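How to Tell Whether a "Soft Opening" Hotel Rate Is Worth Booking

Updated 7th July

Every new hotel wants you in a bed before the paint is finished. The pitch is always some version of "be among the first guests," and it usually comes with a rate that looks like a favor. Sometimes it is one. More often you are paying most of the full price to test the plumbing for the owners.

I have booked opening-period stays on and off for years, and I have a method for sorting the decent ones from the rest. It takes an evening. You need the hotel's own website, a map, a phone and some patience with hold music.

Step 1. Find out what is open

"Opening in July" can mean the whole building or a single floor and a coffee cart. Go to the hotel's site and read the facilities page slowly. Watch for the future tense. "Guests will enjoy a rooftop pool" is a statement about some other guests. "The pool is open from 7 to 7" is a statement about you.

Write down everything you would use: pool, restaurant, gym, parking, elevator, laundry. Then call the front desk and ask about each one for your dates. Don't ask "Will everything be ready?" You will be told yes. Ask what time breakfast is served and what's on the menu. A clerk who can tell you that the eggs are cooked to order is working in a hotel with a kitchen. A clerk who says the team is finalizing the offer is not.

Step 2. Work out the real discount

The opening rate is nearly always shown next to a crossed-out higher one. Ignore the crossed-out number. The hotel has never charged it to anyone, so it tells you nothing.

Compare with what similar places nearby charge on the same nights. When I looked at the Rastura, on the harbor side of Medport, the opening rate was $250 a night, marked down from $416. That sounds generous until you price the street. The Samuel, two blocks up the hill and long past its teething troubles, had a room for $149 with breakfast included. The Rastura wanted another $30 a day for parking, and breakfast wasn't being served yet at all.

So the guest who took the "saving" was paying $131 a night more than at the Samuel once the car was parked, and still had to go out for eggs. The Rastura may be a nicer building. I would want to know that before paying for it.

Add up these for each hotel, per night:

Room rate with tax
Parking
Resort, destination or "amenity" fee
Breakfast, either at the hotel or at the nearest café
Internet, if they still have the nerve to charge for it

Step 3. Check the noise

Construction does not stop when the first guest arrives. It moves to the floors you aren't on, and sound travels well through an empty building. Ask which floors are still being worked on, and at what hour the crews start. Get the answer in an email. If you later need to argue about a refund, "the person on the phone said it would be quiet" will get you a sympathetic nod and nothing else.

Ask for a room at least two floors away from the work and on the other side of the elevator. If they can't promise that, treat the room as one with an alarm clock you can't turn off.
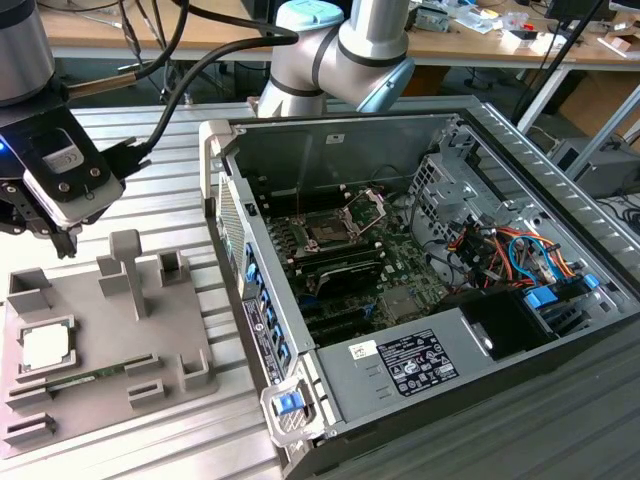 Page 2 of 3

Step 4. Read the cancellation terms twice

Opening rates are often prepaid and nonrefundable. That is a strange thing to accept from a business that has not yet shown it can open on time. Look for two separate clauses: what happens if you cancel, and what happens if they do.

The second is where the trouble hides. Many terms let the hotel move your booking to "a property of comparable standard" if the opening slips. Ask them to name the property. The Gimier, which opened a season late, was happy to name one when I asked – it turned out to be a motor lodge beside the highway, out past the airport. Comparable in that it also had beds.

If the terms don't give you a full cash refund when the opening is delayed, don't prepay. Take a flexible rate, even if it costs more, or book elsewhere. A credit toward a future stay is not a refund.

Step 5. Distrust the early reviews

The first reviews of any hotel come from invited guests, friends of the owners and people who got a free bottle of something. They describe the lobby a great deal. Skip anything that reads like the brochure and look for dull detail: water pressure, how long check-in took, whether the blinds closed. Three boring reviews are worth more than a page of stars. If there are no boring reviews yet, wait.

Step 6. Ask for something

If you still want to go, use the one bit of leverage you have. The hotel needs occupied rooms and kind words. Ask for late checkout, free parking or a better room, and ask before you book. Have it added to the confirmation. "We'll take care of you when you arrive" is worth nothing at a desk staffed by people who started last week.

When to go ahead anyway

Book if the all-in price beats the neighbors, the things you care about are already running, and you can get your money back. I would also allow it for a single night when you are in town for some other purpose and will only be in the room to sleep. For an anniversary, or a trip with small children, give the place six months.

Next page: questions to email the hotel, ready to copy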